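## Orange front door - going for it, or talk me out of it?

**marigold_lane** wrote:

Hello everyone, I've been reading this board for ages and finally have something to ask, so please forgive the length of this.

We have a little brick house in Kerkach, built before the war, with a front door that has been the same tired brown as long as we've owned it. I've wanted an orange door for years. My husband says yes to anything as long as he doesn't have to choose it, and my sister says I'll be sick of it by January. I've gone back and forth so many times that the hardware store knows me by name!

The brick is a soft red, a bit purple when it rains. The trim is cream. The door faces west and gets the full afternoon sun, and there's no porch roof to speak of. It's solid wood, six panels, with a brass knocker I'd like to keep.

So, two things. Is orange next to red brick a mistake? And if it isn't, what kind of paint holds its color in that much sun? I have a quart of Hokden exterior satin left over from the shutters (different color, obviously) and it's been good so far, but shutters don't get handled.

---

**oldputtyknife** wrote:

Welcome! I'll be the grump so the others can be nice to you.

I've painted houses for a living since 2000 and I've done a fair number of orange doors. Half of those people called me back to change it. Red brick and orange are too close to each other. They don't match and they don't contrast, they just sort of argue. If you want a warm door on red brick, I'd go to a deep mustard or a really dark olive and let the knocker do the shining.

If you must do it, prime with a tinted primer. Orange over brown without one will take you four coats and you'll still see the old color sulking in the corners of the panels.

---

**tessa_in_the_attic** wrote:

Oh, I have to disagree with putty here, with love. Ours is orange on red brick and I smile every time I pull up to the curb. My neighbor across the way gives directions by it. "Turn left at the orange door." How can that be a bad thing?

What made the difference for us was going with a quieter one. The first sample I bought was traffic cone, and yes, it looked dreadful beside the brick. The second had a little pink and a little brown in it, and it settled right down. Paint a big piece of cardboard, at least as wide as the door, and tape it up for a week. Look at it at breakfast and look at it again at six in the evening. You'll know.

---

**marigold_lane** wrote:

Thank you both! Putty, I don't mind a grump at all, my father was one and he was usually right about paint.

Tessa, quieter is a good word. I think what I've had in my head is an orange that can go either way, a touch of salmon in one light and the full strength in another. I'm also wondering about doing the bottom kick panel in black, which would hide the scuffs from the dog and the groceries. 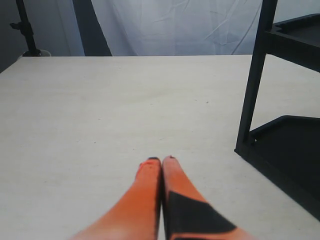

*Orange with black: paler and nearly salmon low down, stronger toward the top.*

It's the lower, softer part that I keep coming back to, though the stronger one has more life in it. Which would you put next to old brick? I suppose I could have the store mix something between the two, but I've never had much luck asking for "between."

---

**oldputtyknife** wrote:

The softer one, if those are the choices. I'd still rather see mustard.

The black at the bottom I like. It gives the eye somewhere to rest and it's practical. Don't use gloss down there, every paw print will show. And carry the black straight across at the rail, don't get clever with it.

---

**Filtix** wrote:

Chiming in on the fading question, as it got skipped over. West facing with no cover is hard on any bright color, and oranges and reds are the ones that give people the most trouble. Ask at the counter which colorants are going into the mix. Some of the bright organic ones don't like sun, and a decent shop will tell you straight out. A slightly earthier orange made with iron oxide will hang on to its color a good deal longer. You lose some zing, but you won't be repainting every other summer.

Also, dark or strong colors on a sunny door get hot. Check the putty around your panels before you start. If there are cracks, fill them now.

I'd go with the stronger orange, for what it's worth. It will calm down by itself after a couple of years in the weather, and then you'll have the soft one for free.

---

**tessa_in_the_attic** wrote:

Filtix, that is exactly how I ended up with the door I have, ha! Except mine calmed down unevenly, more at the bottom where the sun reaches under the awning. I don't mind it, but my mother-in-law brings it up.

---

**Periklis Kalogeropoulos** wrote:

Good evening to all. My family ran Kalogeropoulos Paint & Glass for many years, now my niece has it, so I have opinions and plenty of time.

Brick is never one color. Go outside and find the lightest brick near the door, and the darkest. Hold your sample against each one. If it looks fine beside both, buy the can. If it fights with one of them, have the store add a drop of brown and try again. We used to do this with customers in the parking lot, 13 little cups on the hood of the truck one time for a lady who wanted peach. She was very happy in the end, and she brought us a cake.

About the primer, Mr. Putty is right, please listen to him. I would use gray, a light to middling one, under a strong orange. White makes it look thin. Sand lightly between coats, and take the knocker off. Do not paint around it. Everybody thinks they can paint around it.

And start early in the morning, before the sun comes onto the door. On a west side you have until lunch.

---

**oldputtyknife** wrote:

I'd have said white under orange, gray under red. But I've never tried them side by side on the same door, so I'll leave it there.

---

**marigold_lane** wrote:

You are all so kind. I went out with a flashlight just now to look for the darkest brick and my husband asked if I'd lost an earring.

Plan is: two sample pots, one soft and one strong, both on cardboard for a week. Gray primer on one half and white on the other, so putty and Periklis can both find out. Black on the kick panel, satin. Knocker comes off, I promise.

One more question while I have you. Does the inside edge of the door, the side with the latch, get the outside color or the inside color? I've looked at every door on our street and they're all different.

---

**Filtix** wrote:

If it swings in, the latch edge takes the inside color and the hinge edge takes the outside one. Plenty of people do it the other way and live long happy lives.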